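**Hilo: mesa de pino, cuencos y soportes de alambre. Notas de mantenimiento.**

1/ Mesa de pino claro, veta visible y nudos pequeños. La compré sin tratar en Gesley. Primera decisión: aceite o barniz. Elegí aceite duro Osik, dos manos, 24 horas entre una y otra.

2/ Lijado previo: grano 120, después 180. No subo a 240 en pino, cierra demasiado el poro y el aceite queda en superficie. Siempre a favor de la veta. Los nudos absorben menos; ahí retiro el sobrante a los diez minutos.

3/ Las patas de un soporte de alambre marcan el pino. Es madera blanda y el peso se concentra en dos puntos. Si el soporte va a quedarse fijo, fieltro adhesivo de 2 mm recortado a medida.

4/ Los soportes tipo atril los uso para platos. El mío es de Vanhove, referencia 3229. Antes de cargarlo compruebo que asienta plano; si cojea, se corrige doblando el pie con alicates y un trapo.

5/ Cuencos: los pequeños oscuros se quedan en la mesa, los grandes van al estante. En un cuenco oscuro el polvo del fondo se ve poco. Paño húmedo una vez por semana y secado inmediato.

6/ Estado de la mesa con el cuenco azul y el soporte negro:

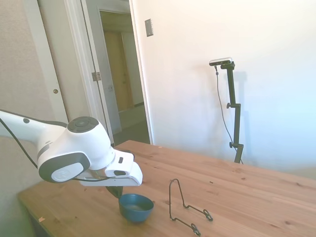

¿Cada cuánto hay que renovar el aceite en una mesa de pino? Una vez al año con uso normal; cada seis meses si se come en ella a diario.

7/ Prueba rápida: una gota de agua sobre la madera. Si a los cinco minutos deja cerco oscuro, toca otra mano. La próxima revisión la tengo apuntada para mayo.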